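Projects > Sillell > Notes

Last updated 9th November

The grasp method we've been calling Odach finally has a result I'm willing to write down. It's a small change. The old version scored every possible grasp on its own and took the best one. Odach also scores what the grasp would do to the blocks next to it, and gives up some grip quality if the fingers would have to come down close to a wall.

I ran both versions from the same starting layouts, 40 attempts each. The old scorer missed 9. Odach missed 2. Both of those were blocks lying flat against a wall, where there isn't a good answer with this gripper and the planner just picks the least bad one.

The layouts matter more than I expected. When I dropped blocks in at random they mostly ended up in the open and the two methods looked the same. So I started placing them by hand, with some along the walls and in the corners and some out on the floor.

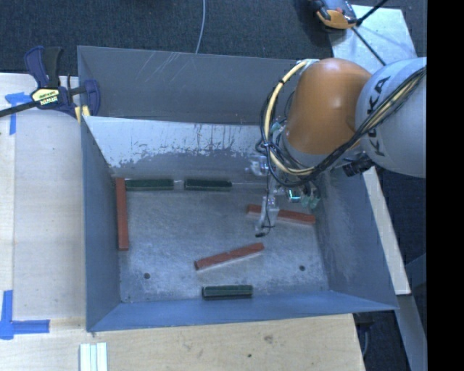 The arm over the bin, with red and green blocks in one of the hand-placed layouts.

Color isn't used for anything in the scoring. It only helps me match the logs to the blocks afterward.

The clamp on the bin matters too. In January I lost a full set of runs to a bin that had crept sideways a little at a time, and I blamed the depth calibration for days before I checked it against the tape. Now I check the corner before every set – it takes no time at all.

Speed is the weak spot. The neighbor check adds 8 seconds per pick, nearly all of it in a collision routine I wrote in a hurry and never cleaned up. Most candidates could be thrown out before they get that far. That's the next job, and then I want to rerun the same layouts with the order of the blocks shuffled.

Recent posts
Porting the Mabula logger
Skingate: what went wrong with the first planner
Checking depth calibration after moving a bin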